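15th November

Got in at 7:30 and the heating hadn't come on yet, so I kept my coat on for the first hour. Adaeze was already at the bench with the Cendia paperwork spread out. We have the trial kit until Friday and then we either sign or box it up.

What Cendia is selling is a bin-picking package: the gripper, the software, and a year of support. You supply the arm and the bin. Their sheet says it handles mixed items without being taught each one first, and that is the part Ladi wants checked before any money moves. The Undska quote we had in March was cheaper but needed a model of every object, and we don't have the people for that.

I spent the morning on mounting and cables. The instructions skip from step 2 to the software install, so I called their support line and got Kalliopi Zupan, who knew the answer right away and emailed me the missing page. I put that in the notes as a plus. The missing page goes in as a minus.

We ran picks from a little after ten until lunch and again from one to four. I kept to odds and ends for today, a ball, a cup, a flashlight, a hex key, that kind of thing. The boxed parts can wait for tomorrow. 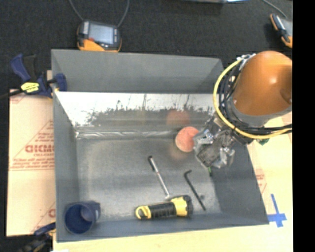

By four we had logged 164 attempts. The ball went well in the morning and less well after lunch, when we moved it closer to the wall. Thin things are the weak spot. The hex key lying flat was the worst of the lot, and Adaeze thinks the software has trouble judging height on a shiny floor. She wants to try a sheet of dull rubber in the bottom tomorrow. I said fine, but we log those runs separately, or Ladi will say we helped it along.

The software stopped twice with the same error and both times a restart cleared it. I wrote down the code and sent it to Kalliopi. No reply by the time I left.

Asabe came by at three to ask about price. The quote is $2,046 a month on the two-year plan. She didn't say much, only that Clustby had asked for more and given us a worse demo. She wants a one-page summary by Thursday night.

My feeling so far is that it would do for the returns bench, where the items are mostly big. I would not put it on small parts yet.

Home by six. Leftover rice and beans. Onyekachi called about the weekend and I told him I'd know on Thursday. Need to take the spare gloves in tomorrow and find the long extension cord.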